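Spent my Saturday at the Proritmont open day over in Bridton and my feet hurt, my phone is full and I have a lot of robot opinions now. Thread!

First off, go early. Doors opened at 10, I rolled up at 11 and the line for the big arm demo was already down the stairs. They said 700 people signed up. For a robotics open day! In Bridton!

The big arm was fine. It stacks crates, it's loud, kids loved it. But the upstairs room is where I lost most of my afternoon.

Upstairs they show how they teach the small robots. No code, no joystick. You hold a gripper in your own hand, do the chore yourself, and the recording goes into the training pile. Jana Kleinschmidt ran the table and she was SO patient with all of us.

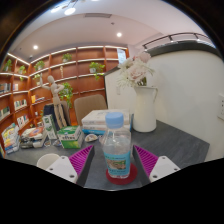
Photo: Proritmont / Jana Kleinschmidt

My chore was the water bottle. Fingers open, come in on both sides, close, lift, set it back on the red coaster. Sounds like nothing. I clipped the cap on try one and Jana just said "again, slower."

The thing you have to unlearn is using your wrist. I kept twisting to peek around the gripper and she kept telling me to move my whole arm. By try 4 I sort of had it. By try 5 I was showing off and missed the bottle completely.

Also they set the room up like somebody's home — books, plants, flowers in a white vase, even one of those wooden artist's mannequins with its hand up. I waved back, yes.

I asked Finn Wegener (he does the software side) why not use a plain bare table. He said a robot that only ever sees a bare table gets confused the minute it meets a real one. Fair! Mine has mail on it from May.

Somebody asked if any of this puts people out of work and Finn didn't dodge it, but he didn't have much of an answer either. I'd have liked a longer talk on that part.

Coffee was 3 bucks and not great. Bring your own snacks.

They're doing another one in Tretenville and signup is on their site. I'm dragging my sister along — she's never dropped anything in her life and I want to see her try the bottle.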